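DRUVBRIDGE TOY LIBRARY OPENS A KITCHEN SHELF, AND WOULD LIKE ITS SPOONS BACK

For immediate release
14/06/2021

Families in Druvbridge can now borrow an entire kitchen without needing a van. The Druvbridge Toy Library has opened its Kitchen Shelf, a lending collection of 166 bowls, cups, utensils, pretend vegetables and blocks for the under-sixes, kept in the back room at Trundau Hall.

The collection was put together over the spring from donations, a clear-out at a local nursery and one very heavy box left on the step in March with a note reading "please". Everything has been washed. Several things have been washed twice.

Members may take home up to three kitchen items at a time, on top of their usual toys, and keep them for as long as they would keep a jigsaw. Those who have asked whether a cup with a spoon in it counts as one item or two will find the answer in the new borrowing rules, which run to a page and a half and took longer to agree than the rent.

"We already had a very good selection of trains," said a spokesperson for the library. "What parents kept asking for was something their children could stir. We did point out that most of them had a kitchen at home. They said that was the problem."

The shelf makes no attempt to match. Full-sized bowls sit beside small cups, and plain building blocks have been included on the advice of younger members, who regard them as bread, butter, cake or the cooker, according to need. A large grey mixing bowl is expected to be the most popular loan, having already been a drum, a hat and a bath for a rabbit during the trial sessions. Bright red cups and shiny green vegetables of uncertain species are also available. The library's catalogue lists one of the latter as "pea pod/pepper" and the matter is considered closed.

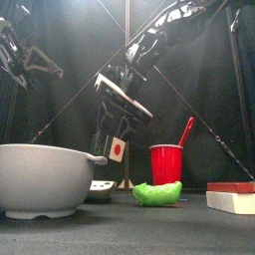 How to borrow

The Kitchen Shelf is open during normal library hours. Membership costs £3 a month per family and covers everything in the building except the kettle. New members should bring proof of address and, if possible, the child.

Items can be reserved by telephone or at the desk. Please return them clean. Play dough should be removed before drying, and so should real dough, which the library did not think it would have to mention.

Pieces that go missing should be reported at the desk. There is no fine for a first lost spoon.

Stirring mornings

A run of play sessions will go with the new shelf, with room for up to eight children at each. There is no set activity. Bowls, cups and blocks are put out on the tables, and adults are asked to eat whatever they are served.

Support for the shelf

Shelving was supplied at cost by Dellness, the hardware shop on Evangelista Street, which also gave the library 66 storage tubs. Lids were found for 61 of them. Anyone with spare lids is invited to get in touch.

Notes to editors

Druvbridge Toy Library lends toys, games and puzzles to families in the town and nearby villages. Interviews and visits can be arranged through the library desk at Trundau Hall. Photographers are welcome at the stirring mornings but may be given soup.

ENDS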